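List: snack-table
From: snacks at Rastinville
Date: August 9, 2022
Subject: Re: Re: raisin bread without the raisin bread

Sorry this took so long, was going to answer in pieces and then didn't. Answers go in between your lines, hope the quoting survives. The digest always eats my line breaks.

Citville snack table wrote:

> Hi all, first post from us after reading along since May. We do the
> afternoon table in Citville and we're trying to get off the bought
> raisin loaf. Half the kids pick the raisins out and the other half
> fight over the slices that have the most. Somebody on this list wrote
> a while back that they put out plain bread and raisins separately and
> let people do it themselves. Was that Rastinville? How does it work
> and is it more mess?

Yes, us. And yes, more mess, but it's a different mess. With the loaf you get little dug-out holes and raisins stuck to the underside of the plates. Now we get raisins rolling around loose, which you can sweep up in one go with the side of your hand. I'll take that.

How it works, short version. Plain white sandwich bread, one slice to a plate. Raisins in a bowl. Bowl goes round, you tip some on your slice, pass it on. That's the whole thing really. The ones who hate raisins just eat bread and are perfectly happy, and I have no picked-out raisins in the napkins.

We started with spoons. Dropped them after a couple of weeks. A teaspoon in a bowl of raisins is the slowest thing in the world, they clump and then six come off at once onto the table. Tipping is better. Tip low and close to the bread, nearly touching, and nudge the bowl. Small kids should use both hands on the bowl – one hand and the whole lot goes.

> What kind of bowl? Ours are glass and heavy and I don't love the
> idea of those being passed around.

Plastic. Light, smooth inside, rounded. The smooth part matters, we had a basket-y textured thing before and the sticky ones just sat in the texture. Glass no, ceramic no if kids are passing it. A bright color helps more than I'd have guessed, everyone can see where the raisins are and you stop getting "who has the bowl". Don't fill it. A small heap in the bottom and refill from the bag. If it's full the first kid gets a mountain and the last kid gets what's under the table.

> And plates? We use paper, they slide everywhere.

Real plates with a bit of a rim. The rim is the thing. Paper plates bend when you tip anything onto one side, and a flat board lets everything roll off. Raised edge, raisins stop there, done. We set them fairly close together so the bowl only has to move a little way between them. Some people don't like that becuase the plates bump. Ours bump. Nothing has chipped so far.

White tabletop is nice for cleanup, you can see every single raisin. On the old brown table we were finding them days later. If your tables are dark maybe put down a plain white cloth, though then you have a cloth to wash, so, your call.

> How many raisins do we need? I've been asked to put numbers in
> for the next order and I have no clue.

OK so I did write this down, one time. 119 slices went out over the stretch I kept track, and more than 1,000 raisins, counted by a ten year old who wanted to, so treat that as you like. I would not order by the raisin. Order by the bag and see how long it lasts you. A loose row across the slice is plenty, people think they want it covered and then they leave half.

Our sheet said 302 slices for the summer, which was the guess before we knew anything, and it was too high. We were freezing bread in July. Frozen sandwich bread is fine for this by the way, just separate the slices first and don't put it out cold, raisins slide off cold bread. Or it seemed that way to us.

> Do you do anything for the ones who don't like sandwich bread?

Buns. Plain round ones with a soft top. They sit on their own plate next to the slices. You can't put raisins on a bun, they fall straight off the dome, I've watched many people try. Tear it open and put them inside, works great. We tried rolls with seeds and those all came back.

The bread question comes up every few months on here so let me just say what we've used. Sjögren does a white loaf that holds up, thick slices, crust doesn't come away when you pick it up by the edge. The Flitach one is softer and cheaper and I like the taste better but it sags in the middle, so you lift it and everything goes down the crease. Fine if you fold it over and eat it like a sandwich. Several people here swear by that and they can answer for themselves.

Thick slice if you can get it. Crust on. I know, I know, the crust thread. But the crust works like a second little rim and the raisins stay in the middle. Cut it off and you've lost that, plus you have a bag of crusts.

> Golden or dark raisins?

Whichever. We've had the greenish ones a lot lately, the long ones, they're less sticky and they tip out one at a time instead of in a lump. Taste a little sharper. The dark small ones are sweeter and clump like crazy once the bag's been open. If yours are clumped, rub them apart with your fingers in the bag before they go in the bowl. Do not add flour, someone suggested flour on here once and I tried it and it looks awful, like dust.

If the bag's really dried out, 2 spoons of warm water, shake, leave it shut for a bit. Then spread them on a towel. Don't skip the towel or you get wet spots on the bread.

> Last one, do you do the bowl-passing with the little ones too or do
> you serve them?

We let them do it. Grownup sits at the end with the spare plate. What I tell them is plate first, bread on the plate, then wait for the bowl. In that order. If the bowl arrives before the bread's down you get raisins straight on the plate and then a slice on top of it and then tears. Have the second plate down and ready too, so when one's done the next is right there and the bowl doesn't have to be parked anywhere. Every time it gets parked on the edge of something, over it goes.

Both hands, hold it at the sides and not underneath. Tilt, stop, look, tilt some more. Stop while there's still some in the bowl, the last ones always come in a rush.

Other stuff, quick, in no order:

Allergy thing, check the raisin bag as well as the bread. People remember the bread and forget the bag. Ours had a nut line on it once in tiny print.

Wipe the bowl between rounds. Dry wipe. Wet bowl + raisins = glue.

Washing up is easy, plates and one bowl. Crumbs go in the trash first, our sink clogged in May and I'm not going through that again.

Somebody asked off list about coconut chips or banana chips in place of raisins. Haven't tried coconut. Banana chips are too big to tip, they all come out together or none do. Anything crunchy also breaks up and you end up with crumbs on bread, and nobody wants that on a soft slice. Put a few in a dish on the side if you have them.

Also stop buying the tiny individual boxes!! They cost far more and you spend the whole snack opening boxes.

I think that's all your questions. If I missed one poke me, I have the order form to send in tonight and still have to find out if the Flitach price went up. If anyone from the other tables does it with dried cranberries I'd like to hear, ours were too tart and most of them came back.

Bread, bun, bowl:
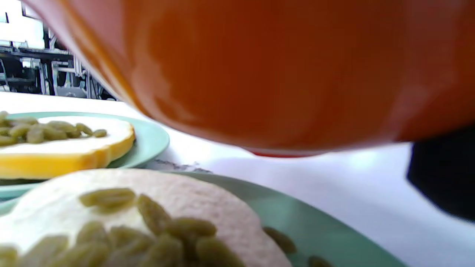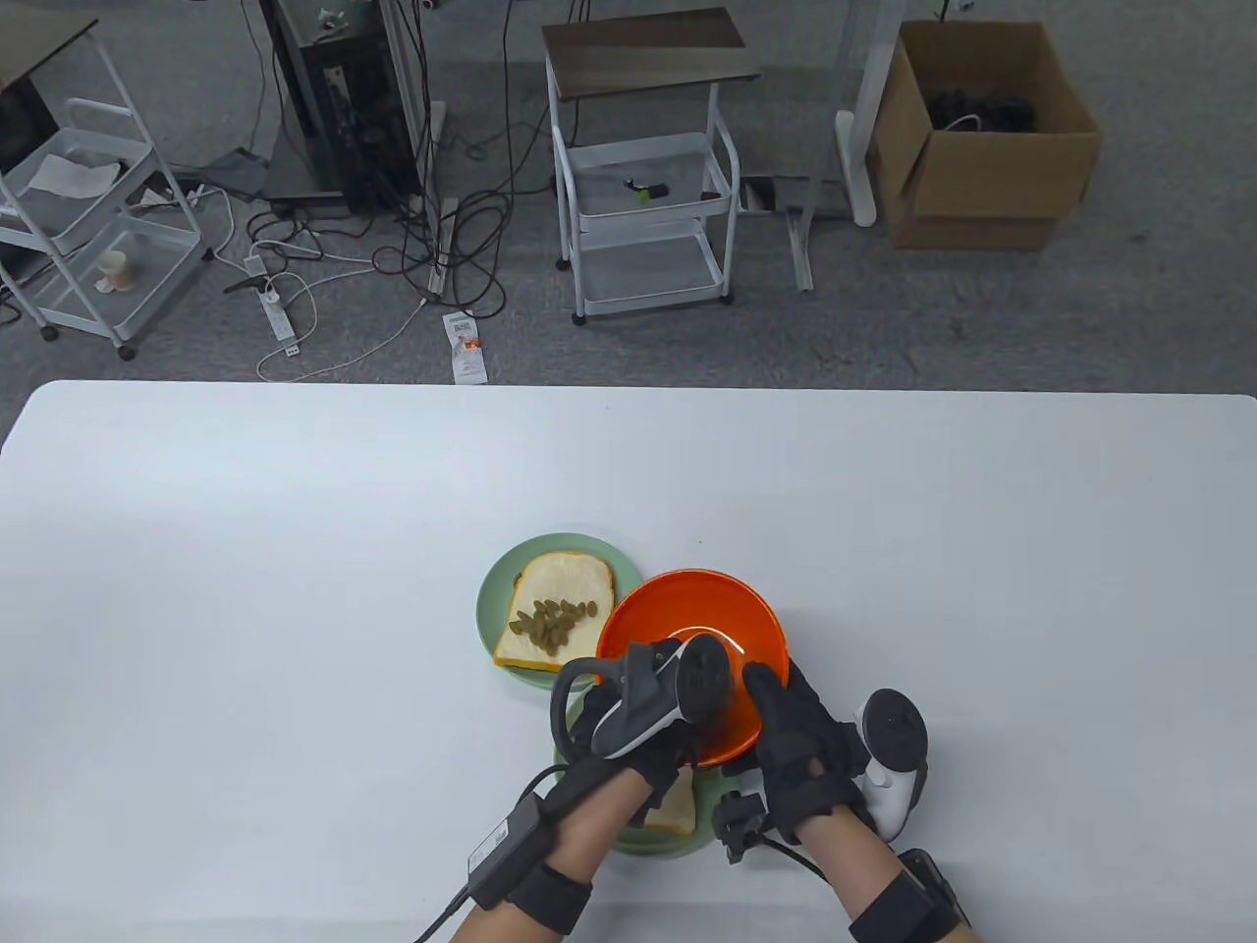
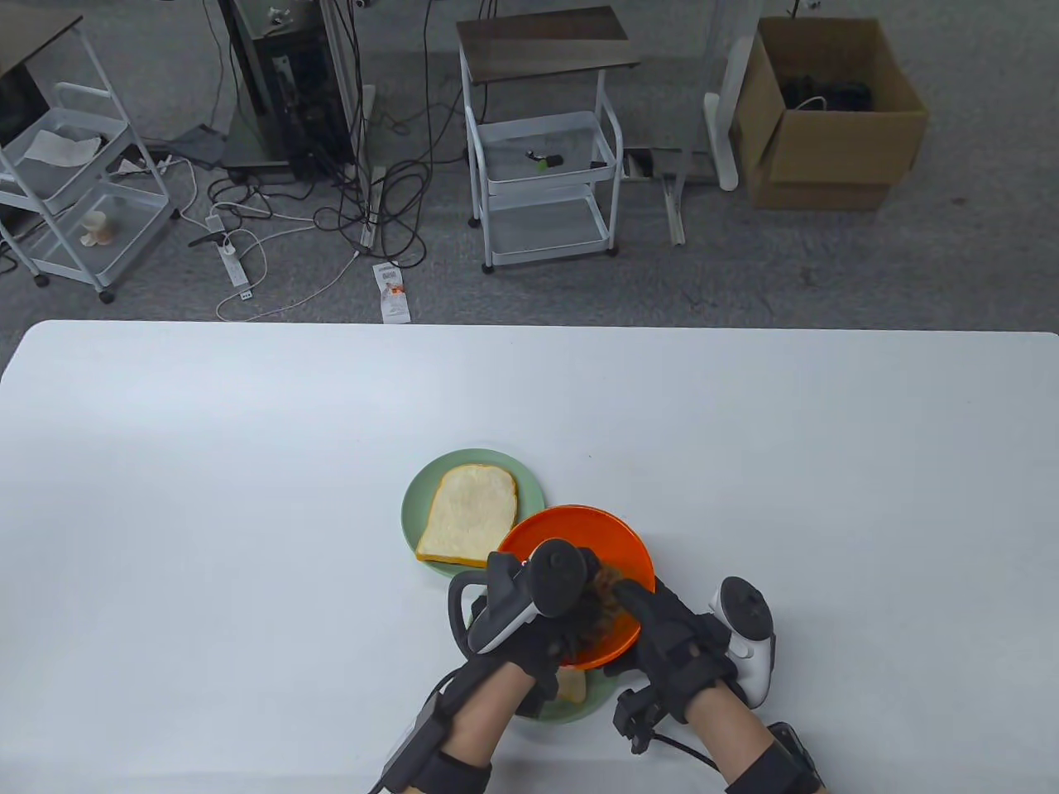
Pale green plates on the white table, bread on both. Raisins on the slice in the first two.

Gotta run, will look at the list again after the order's in.

Rastinville snack table

--
snack-table list – to stop getting these, reply with unsubscribe in the subject line. Please trim your quotes. (I know, I didn't.)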